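Covering and Protecting a Work Table: Tips From My Own Banged-Up Surfaces
Posted by Fergus Mowat, 2023-09-23

I love a good work table more than I love most furniture. Ours gets used for gluing, potting, sewing, bike parts, one memorable batch of candles, and (when company comes and we run out of room) pie. A table that works that hard needs something on top of it, and over the years I've tried just about everything you can buy on a roll. These are the tips I keep passing along to friends, so I finally typed them up!

Start with the right size cover

Measure the top, then add enough for the cover to hang down on every side. I like 6 inches all the way around. Less than that and it creeps toward the middle every time you lean on it, and more than that ends up in your lap or, worse, caught in a drawer. Ours is 60 inches long, so I buy the next width up and trim it with the good scissors. Cut with the cover already in place on the table. I used to lay mine out on the floor and cut by eye and they always came out crooked.

If your roll has a curl in it, flip it so the curl faces down and weigh down the corners overnight. Cookbooks are perfect for this. The curl relaxes and in the morning you've got a nice flat sheet, no iron needed.

Pick a pale color

I know, I know, dark hides the stains. But you'll drop a tiny screw on a dark cover exactly once before you change your mind. White or light gray makes everything stand out, especially small stuff, and it bounces the light back up at you, so you can get by with a cheaper lamp. It also shows you where you spilled, while there's still time to do something about it.
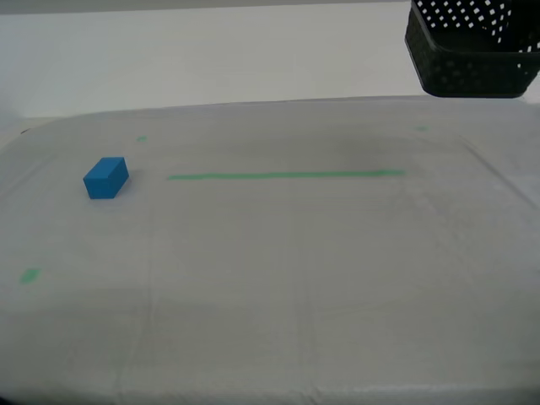
Small, bright things are easy to find on a white sheet.

Same idea works for the little things you store. I painted the heads of my hex keys different colors with leftover nail polish and it's the best ten minutes I ever spent in the workshop. Blue for the bike, red for the furniture, and the mystery ones got left plain.

Tape is a tool, so treat it like one

Colored tape is wonderful stuff. Use it to mark a straight line you cut along all the time, or to fence off a "wet glue, do not touch" zone when there are kids (or spouses) wandering through. A few things I've learned:

Wipe the surface and let it dry before you stick anything down. Dust is what makes tape lift, nine times out of ten.

Pull off the whole length you need, hold it tight just over the surface, and lower it in one go. Laying it down inch by inch gives you a wavy line.

Fold the last half inch under to make a tab. You'll thank yourself when it's time to peel.

Peel slowly and low, pulling the tape back over itself. If it leaves goo behind, a dab of cooking oil and a few minutes' wait will loosen it, then dish soap takes off the oil. Try a hidden spot first if your cover is fabric, because oil can leave its own mark.

Don't leave tape down all summer in a sunny window. I did that in our old kitchen and had to scrape it off with a plastic card, swearing gently.

Cloth or plastic?

Both! I switch by season. Cloth is quieter, nicer under your arms, and small round things don't skitter off it. Plastic wins the minute paint or glue comes out. From February on, when I'm starting seeds, it's plastic all the way, and I just roll up the edges at the end of the day and tip the loose soil back in the bag.

For cloth, a plain cotton drop cloth is hard to beat. Wash it twice before you cut it to size, since it will shrink, and the first time I skipped that step I ended up with a very handsome runner. The heavy kind from Doucette, our hardware store, has held up for years with nothing but warm washes and a hang on the line. Skip the fabric softener, which makes cotton worse at soaking up spills.

Keep one catch-all on the table, and only one

This is my favorite tip of the whole page. Put a single open container right in the middle where both hands can reach it. Everything you pick up and aren't using goes in there: pencil, tape measure, spool, the cap of the glue. When you finish for the day, you carry it off and empty it. Two containers turn into five, and then you're just storing things on the table.

Get a square one if you can. Square sides sit flush against a wall or shelf, they don't roll, and they waste less room than round ones. Plastic with holes or slots is great if you're rinsing parts or carrying in vegetables, and solid sides are better for anything small and pointy. I pick dark ones, so they pop against the pale cover and I can spot the thing from across the room. 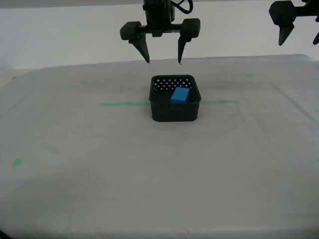
A square black basket in the middle of a cloth-covered table.

To keep a basket from sliding around, cut four little squares of rubber shelf liner and glue one under each corner. Contact cement holds best. If you'd like something you can undo later, double-sided carpet tape is fine, though it needs replacing now and then.

Wash baskets in the tub with a squirt of dish soap and an old toothbrush for the corners. Dry them upside down. And please don't stack them while they're damp! Mine got stuck together so well that I had to run cold water in the top one and stand the bottom one in warm to get them apart (good trick for drinking glasses too, by the way, just go easy on the temperature).

Stains, from easy to stubborn

Coffee and tea: cold water right away, then a little dish soap. Hot water first can set it.

Candle wax: let it harden completely, lift off what you can with a spoon, then lay brown paper over the rest and press with a warm iron. Cloth covers only! Plastic will melt onto your iron and you'll be shopping for a new one.

White glue: soak in warm water until it goes soft and milky, then rub it between your fingers.

Grease: cover it with cornstarch and leave it alone for an hour. Brush off, repeat if needed, then wash.

Pencil and marker: a white eraser takes pencil right off smooth plastic. For marker, rubbing alcohol on a cotton ball, dabbed on and wiped away with the window open.

Rust rings: lemon juice and salt on white cotton, set in the sun. Rinse well. I've had old rings from paint cans vanish this way and it still delights me.

Tongs, tweezers, and other pinchers

A table that's used for fiddly jobs needs something to pick up fiddly things, and good pinchers last for decades if you look after them.

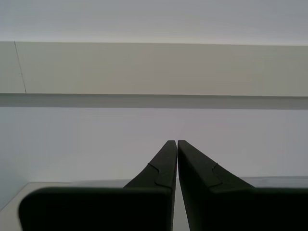
The tips are what matter. Hold your tweezers up to a window and squeeze them gently shut. You want the points to meet first, with a little daylight farther down between the arms. If the tips cross, lay them on something flat and bend one arm back a hair at a time, checking as you go. If they meet but won't hold a single thread, fold a piece of 430 grit sandpaper (whatever your store has close to that is fine), close the tips on it, and draw it out a few times.

Kitchen tongs get gummy at the hinge. Drop the hinge end in a jar of hot water and baking soda, work them open and closed, rinse, and finish with one drop of food-safe mineral oil. For picking up anything delicate, like a hot jar lid or a soft-boiled egg, wrap a wide rubber band around each tip. Take the bands off before the tongs go anywhere near a hot pan.

Pliers want regular machine oil, a good wipe, and a dry drawer. I tuck a stick of chalk in with mine to soak up the damp and swap it out whenever I remember.

Sanding a bare top

If your table has no cover and you'd like to keep it that way, a light sanding once a year does wonders on solid wood. Go with the grain, finish with 200 or so, vacuum, wipe with a barely damp rag, and oil it the next day. Lay the oily rags out flat outdoors to dry before you throw them away. Crumpled up in a bin they can heat up and catch fire all on their own.

Next up I want to do drawer liners, so if you've got a favorite, send it over!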